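Scoreboard clock freezes for several seconds during running clock, then jumps
Posted by chaincrew_west on 22 Jul 2023 in Youth Football > Field Equipment

We run a Sulideck portable scoreboard at Farquharson Field for youth football, four divisions. It is the wireless model with the handheld console. For most of last season it worked without trouble. At the spring scrimmages in March it started doing the following:

Game clock is running. The display stops updating, typically for three to eight seconds. Then it jumps to the correct time. The console shows the correct time throughout, so the clock itself is not being lost, only the display. Score and down changes entered during a freeze show up late or, on two occasions, not at all until I pressed the key again.

It happens mostly in the second and fourth quarters, which is what I can't explain. In the first and third it is rare.

Setup: board is behind the south end zone, on the stand, facing up the field. Console is operated from the press table on the home sideline. Distance from console to board is around 300 feet. The manual says this is well inside range. Board runs from the AC outlet at the concession building on a 12 gauge cord. Console runs on its internal battery, charged overnight.

Already tried:
New console battery, no change.
Different outlet, no change.
Re-paired console and board, seemed better for one game and then came back.
Swapped to the spare antenna, no change.

The officials have been keeping time on the field when it acts up, and the coaches are getting tired of asking how much is left. First games are in a few weeks and I would like it fixed before then. Has anyone had this with the same board?

tarpandpylon
Had a Sulideck for years at our old park and it did all kinds of things like that. Ours ended up being water in the connector on the back. Take the cover off and look for green stuff on the pins. If that isn't it I would just buy a wired one. Wireless is more trouble than it's worth on a football field in my opinion.

chaincrew_west replied:
Pins are clean and dry. I had the cover off when I changed the antenna. A wired board is not in the budget, and the cable would have to cross the team entrance.

hashmark_tech
The console being correct and the display catching up afterward means the board is missing packets. On this model the console sends the full state (clock, score, down, distance, possession) at a fixed interval. The board has no clock of its own. It shows the last thing it received. When reception drops, it holds that value until a good packet arrives. So this is a radio problem and you can stop looking at the board's power supply.

The late or missing score entries fit. Some key presses go out as a separate one-time message ahead of the next full update, and on the older firmware the two can get out of order. Look at the version shown when the console starts. If it begins with a 2, the ordering bug is fixed and a lost key press points at the console keypad. If it begins with a 1, update it before testing anything else.

Now the quarters. Teams change ends between the first and second quarters and again between the third and fourth. Ask yourself what changes near the press table when they do. On a lot of youth fields the chain crew, the substitutes and a good part of the crowd shift with the play. People absorb 2.4 GHz signals quite well. A console lying flat on a table, with a row of adults standing between it and the end zone, can lose a large part of its range. The figure in the manual assumes a clear line between antennas.

I would do this in order:

Raise the console antenna. Put the console on a shelf or tripod above head height, antenna vertical. If your console has the detachable antenna, a short extension cable is acceptable. Keep it short, as thin coax loses a lot of signal at that frequency.

Raise the board if the stand allows it. The receiving antenna is at the lower left corner of the housing on most units and is easily blocked by the pylon bag, a parked utility cart or the fence mesh.

Change the channel. The factory default is shared with every other board of the same make. If the adjacent field uses one, you are both on it. The channel menu is under Setup, then Radio. Pick one well away from the default and set it on both ends. The board will not follow the console automatically.

Move Wi-Fi equipment off the press table. A phone hotspot used for the live stream, sitting next to the console, is enough to cause what you describe. Check whether the stream operator turns it on only for part of the game.

Then run the signal test. Hold Clear and Down together at power-up. The board shows a received packet percentage. With an empty field you should see 88 or higher from the table. Walk the console to both 20-yard lines and to the far sideline and write down the lowest reading. Repeat it during a practice, with players and parents in their usual places. A big gap between the two sets of readings means blockage. Low readings in both sets mean antenna, channel or interference – and at that point I would borrow a console from another field and compare.

Do not use the high power setting as a first step. It drains the console battery quickly and does nothing about a hotspot a foot away. 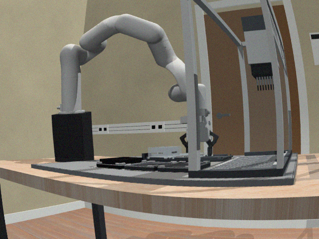 festau_booth: Agree with the order, but the channel needs more care than that. We changed ours at Festau and ended up on the same one as the play clocks, which froze both. If you have play clocks, write down their channel first and stay at least 4 away from it. Also cycle power on the board after the change. Ours kept showing the new channel in the menu while still listening on the old one.

hashmark_tech replied:
Good point on the power cycle. That applies to the 1.x firmware. I have not seen it on the newer one.

chaincrew_west replied:
Firmware is 1.6, so that gets updated first. No play clocks at our field. The stream operator does use a hotspot, and it sits on the table beside the console. I had not considered the crowd, but the parents on our side do walk down toward the south end when the home team is driving that way. I will run the signal test with and without the hotspot at the next practice and post the readings.

festau_booth: Do the test with the stream actually running. A hotspot with nothing connected transmits very little and you may get a good number that means nothing. The Stellville field had that exact result and spent a month replacing antennas.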